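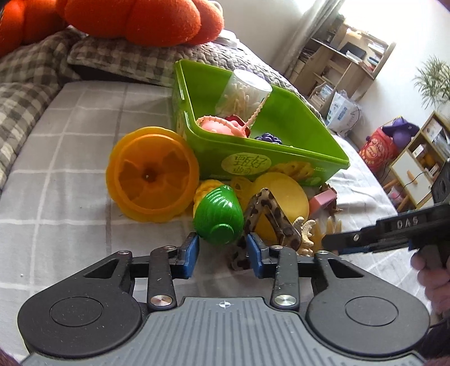 Blue fingertips of a hand-held gripper, open among toys at Stalldale.

Rustard has changed the care routine for its hand-held grippers, the firm said Friday. The fingertip pads are now replaced after 600 grasps. Before, the limit was 1000. Reiko Takeda, who services the tools, also checks the pivot screws by hand each morning.

"A small play in the linkage spoils the whole day," she said.

42 shares | 2 comments

barasa_k: Which glue for the pads?

Tomlin: We change ours at 600 too.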